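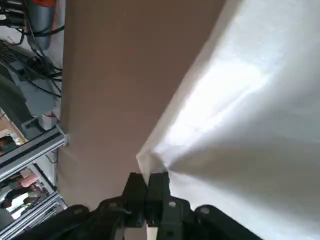 Contents | Previous | Next | Index

Search this book Go

Chapter 19
Handling and Folding Light Cloth

19.1 Scope

Chapter 18 dealt with the structure of woven goods. The present chapter covers the handling of a single thin piece by its corners, and the folds that follow. The terms are those of the Conham notation, with two changes proposed by Shukla for fabrics that pass light.

A cloth held at one corner hangs under its own weight. Creases spread from the held point and become shallower with distance. When the cloth is drawn to one side, the edge nearest the pull straightens into a diagonal and is called the lead edge. The opposite edge stays slack and is the trail edge.

19.2 The working surface

A flat tabletop, larger than the opened cloth on all sides, is assumed throughout. Scuffs do not affect the fold, but a raised seam or splinter will catch a thin weave. In the Podska trials, 2,000 folds were made on one surface, and 1,645 met the edge tolerance given in Table 19.2.

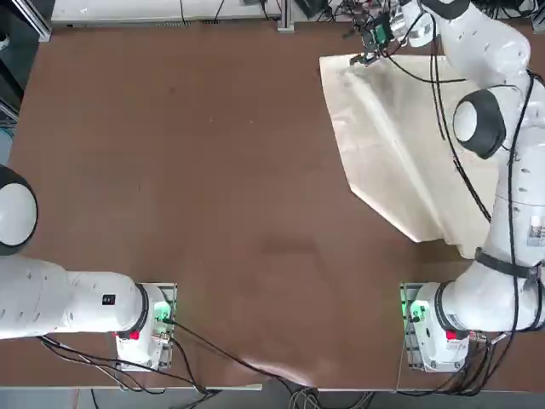

Why is a cloth picked up at the corner and not at the middle of an edge?

A corner grip leaves one layer hanging with both adjoining edges free, so the next corner can be found by following either edge.

19.3 Corner tuck

A corner doubled over on itself before lifting forms a small triangle, the tuck. It stiffens the held point and should be opened before the first fold is pressed.

Pushpa Chauhan, Jutine Textbooks. Contact | Copyright | Back to top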